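Bodano method

From the Zidia robotics wiki

The Bodano method (also Bodano sampling, sometimes "rim-first grasping" in older notes) is a way of training a robot arm to pick mixed small goods out of a shallow tray using only the view from a camera at the wrist. Developed at the Phan lab by Myrto Triantafyllou and Phúc Ngô. First written up in September, current version of the write-up dated December 20, 2024. Name comes from the building the lab was in at the time, nothing to do with the math.

Background

Most tray-picking setups of the period used a fixed camera overhead. Works well until the arm gets in the way, and the arm always gets in the way at the moment that matters. A wrist camera sees the goods right up to contact, but the view keeps changing and the fingers cover part of it. Earlier attempts at the same lab threw away any view where a finger hid an item. Triantafyllou argued this was backwards – those were the views closest to the grasp, so they held the most useful information.

Ngô had seperately been working on soft packaging. Film, foil, crimped sachets. These shine and crumple, and depth sensors read them badly. The two projects were merged after a spring of sharing one arm between them.

Method

Three stages, usually run in order.

Stage one, the approach. The arm drops toward the tray on a slanted path and records as it goes. The network is asked for one thing only: where is the tray rim. Rim position fixes the height and tilt of the wrist well enough that no depth sensor is needed. Trays with rounded corners gave trouble early on, fixed by fitting the straight runs first and leaving the corners out.

Stage two, proposals. Each candidate grasp is a short line between the two fingertips. Candidates get scored on expected slip, expected crush and clearance from neighboring items. Crush is weighted by item type, so bread scores very differently from a bottle. Hidden parts of an item are filled in from the last view where they were clear.

Stage three, the close. Fingers close at a fixed speed and motor current is read all the way down. If the current rises too early the grasp is dropped and the next candidate is tried. No retraining between tries.

Training data

546 recorded episodes, all done by hand-guiding the arm. Each tray was laid out fresh before an episode. Goods were bought from ordinary shops: wrapped sandwiches, small bottles, tissue packs, sachets. Labels left on. An early set with labels removed trained faster but did poorly on anything printed, and was dropped.

30 episodes were held back for testing. The rest were split by item and not by day, so a product in the test set never showed up in training. Lighting was kept even and diffuse throughout, which later drew criticism (see below).

Results

On the held-back trays the method beat the lab's own overhead baseline for soft wrapped items, and was level with it on rigid ones. Bottles standing upright were the weak spot. Approach path tends to come in low, and the fingers tip the bottle before they close on it. Grasping by the cap was tried, abandoned, then tried again with a steeper path – better, still not solved.

Film-wrapped food did best when gripped across the short side near the middle. Gripping the gathered end of the film also lifts the item but it swings, and the release is messy. The scoring function had no rule about this, the preference came out of the data.

Training time was 8 hours on a single machine. A later run with 200 extra episodes gave a small gain for sachets and nothing much elsewhere.

Criticism and follow-up

The Bostuvard group repeated the work with side lighting and reported that rim detection broke down when the tray's own shadow was strong. Triantafyllou's reply was that the rim model had never seen a hard shadow, and a patch with added fake shadows was released. Results with the patch are mixed. Bostuvard also pointed out that crush was never measured directly, only guessed from motor current. Still open.

Ngô has since moved to tray-free picking, where stage one has to be replaced completly. Nothing published yet. 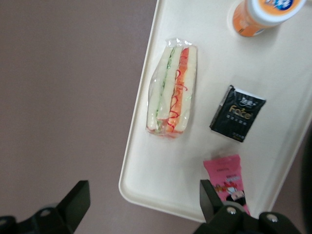

Related entries: wrist camera calibration, slip scoring, film and foil handling, hand-guided recording. The slip scoring entry still uses the old names for the stages and needs an update.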